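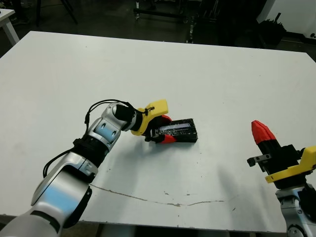
Work Tables at Plerkstead

The shared workroom is on the second floor. The tables came from Briser and are all white — the tops show scuffs, but they are level and easy to wipe down.

Table 1: large white top, slightly scuffed, with a flat black box on it. The box has a rough, speckled finish and a narrow glossy strip along its top face.

Room 130 is open until 9 p.m. Tables can be booked at the Verschueren desk. Small items left overnight go on the shelf by the door.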